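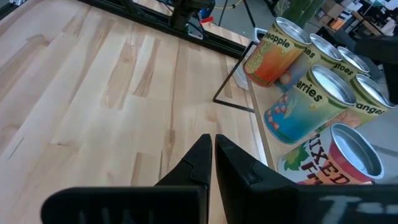

Forum > Petits ateliers > Achats et budget > Pinces et bras

Pince pour boîtes en carton cylindriques, combien prévoir ?

Bonjour à tous ! Je monte un dossier pour un petit bras d'occasion (un Steltico, si la vente se fait) qui rangerait des boîtes cylindriques en carton, du genre fruits et légumes, couchées ou debout selon l'humeur. Le bras, ça va, j'ai le prix. C'est tout le reste qui me fait peur : doigts, caméra, câbles, table... J'ai mis 315 euros de côté pour les doigts et je n'ai aucune idée si c'est large ou ridicule. Vous mettriez quoi dans la liste ?
Posté par flesell_atelier

Salut ! Pour les doigts, 315 c'est jouable si tu restes sur du simple à deux mors. Moi j'ai pris les miens chez Ahuja, fins et noirs, et j'en ai commandé 4 jeux d'un coup parce que le port me coûtait presque 100 euros à chaque fois (oui, ça pique). Des doigts étroits, c'est pratique quand les boîtes sont couchées les unes contre les autres, mais sur du carton il faut serrer doucement, donc regarde si la force se règle avant de payer. Et garde une ligne pour la caméra au poignet avec son support, je l'avais oubliée dans mon premier devis et j'ai dû tout refaire. Ah, et fais tes essais avec de vraies étiquettes ! Les miennes sont très colorées, et ma détection réglée sur des boîtes blanches ne valait plus rien.
Posté par lakencombe

Prends une ventouse et puis c'est tout.
Posté par bricolo_du_soir

Pas d'accord pour la ventouse : sur une boîte ronde ça fuit, et sur une boîte ouverte tu ne peux pas la prendre par le dessus. J'ai perdu 100 euros là-dedans en mai. Demande plutôt au vendeur du bras si la bride est standard, sinon il te faudra un adaptateur en plus.
Posté par mecano_curieux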